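Flandton Opens Home Medicine Cabinet Refresh to All Households

FLANDTON, Feb 5, 2026 — Clearing out the bathroom cabinet is a job most of us put off, and we're delighted to make it easier! Starting this month, the Cevance household program offers a free sorting guide and a drop-off shelf at its Brivmont branch for empty plastic bottles with screw caps, the small white kind that pile up behind the toothpaste.

During a January trial, 71 households signed up and more than 90 bottles came back. The guide fits on one page and covers reading the label, checking the cap and deciding what stays.

Small white bottle, ribbed screw cap. 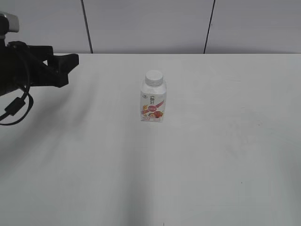
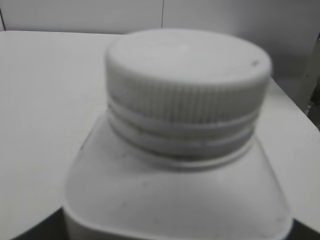
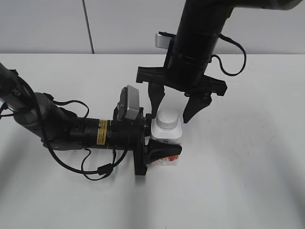

Do I need to take the cap off before dropping off an empty bottle?

Leave it on, screwed down snugly. Caps stay with their bottles until sorting, and loose ones tend to get lost in the bag.

The Brivmont shelf takes bottles in any color, as long as they are empty and rinsed. Glass goes in the separate bin by the door. Old labels can stay on, but please black out your name and address first — a thick marker does the job.

Printed guides are available at the front desk, and Aigner, the program's print partner, is preparing a large-type edition.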